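Notes for the Prieto club talk, May. Slot is 19 min incl. questions. DON'T read these out loud.

Opening (1 min)

Hello, thanks for having us. We're the robotics club at Naluvthorpe, second year running, two arms, one table. Our project is called Pistska. Don't explain the name, takes too long, ask in the break.

What we set out to do: get two arms to handle a phone and its case. Case on, case off. Sounds like nothing. Ask room - who took a case off their phone this week? Did you look at your hands? No. Wait for hands up. Move on.

Why phones (2 min)

- everyone had an old one in a drawer, so zero budget
- stiff thing plus slightly bendy thing, good mix for learning
- glossy glass is horrible for cameras. We liked that at first. Less now
- easy to tell if you did it. Case is on or it isn't

Say early: arms learn from us driving them by hand. We do the move, it gets recorded, then we train on the recordings. Goal we wrote on the whiteboard in the fall was 300 good runs. Got to nearly 300, then threw a bunch out. Come back to this under "mistakes".

The wrist view (3 min)

This is the part people want. Slow down here.

Each arm has a little camera by the gripper. When you're driving you think you're looking at the table from your own head, but the model only gets what the cameras get. Up close the fingers take up a lot of the picture and the phone is a dark mirror. You get the gripper reflected in the glass. First time we trained, we think it was paying attention to the reflection. Can't prove it. Say "we think".
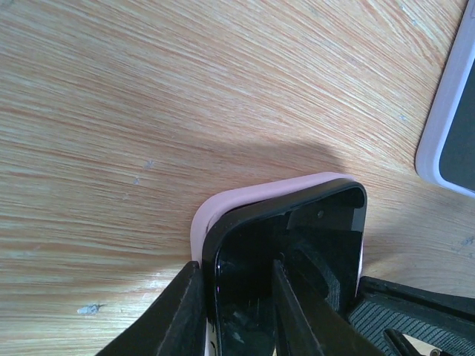
Cornel asked at the practice talk why we don't just put matte film on every phone and be done with it, if the reflections are such a pain. Fair point and we did argue over it for a whole meeting. Answer: would work for our phones, but then it only works for phones with film. We wanted it to cope with plain glass. Half the team still disagrees, fine to say so.

Then the colors bit. Pink case on light wood, easy to find. Black phone next to black fingers, much harder, edges vanish. If time: mention we moved the desk lamp 6 times in one afternoon and every move broke something. Get a laugh, hopefully.

Two arms at once (4 min)

Biggest jump in the project. With one arm you push the phone around the table like a hockey puck. With two, one holds and one peels. But now two people are driving, and they have to talk to each other.

Rules we ended up with, read the list:

1. One person calls. Other person only answers.
2. Say "holding" when you have it. Not "ok", not "yep". Everyone says ok for everything.
3. Let go slow. Most drops were on letting go.
4. If the arms get close, both stop, the caller backs out first.
5. Somebody watching who isnt driving.

Rule 4 came from a bump in the winter. Cracked a printed finger, nothing else. 2 days lost waiting on the printer. Don't make it sound dramatic.

Also cables. Boring but say it. Give the cable more slack than you think, then check it at full reach both ways. We had one pull tight in the middle of a run and the arm just sort of sulked.

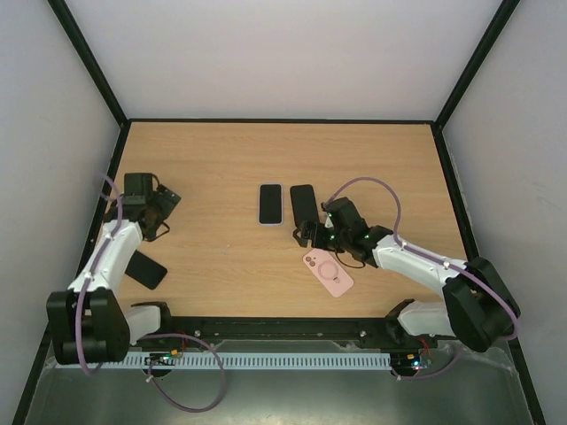 Same goes for how you lay out the table before a run. We used to put everything in the exact same place each time because it felt tidy and scientific. Bad idea!! Model learned the place and not the phone. Shift the case a hand's width and it would grab at bare wood, very confident. So now we mix it up on purpose: turn the phones, swap them, put extra ones out that it's supposed to leave alone. Runs are messier and slower to record. Results way better.

Check time here. Should be past the half. If behind, skip cables question and go straight to mistakes.

Mistakes, the long list (3 min)

- kept runs where the driver fumbled and then fixed it. Some of that is useful, too much of it and the arm learns to fumble
- named files by whoever was driving. Please use a number
- didn't write down which phone was in which run. Had to go back and watch all of it, took most of spring break
- never wiped the glass. Smudges change what the camera sees from one run to the next, and we coudn't tell later what was a lighting thing and what was a fingerprint thing
- started pulling from the middle of the long side. Corner is much easier, the case gives there first. Get a fingertip on the rim and go from one top corner

Last one is worth stopping on. Let them look a second before talking.

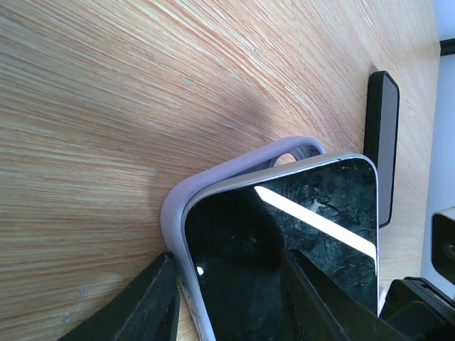
What's next (2 min)

Putting the case back ON. Harder than off, by a lot. You have to line up the camera hole and then press, and pressing is where our grippers are weakest. Have tried softer tips, mixed results so far.

Want to show it at the Prieto open evening next term. Don't promise a live demo. Say "we'd like to".

If someone asks about cost: arms were a grant, the rest is drawers and 3D printing. If someone asks about code: yes we'll share, cleaning it up first, leave email on the board.

Questions (4 min). Repeat each question back so the back row hears. Laptop charger is in the side pocket.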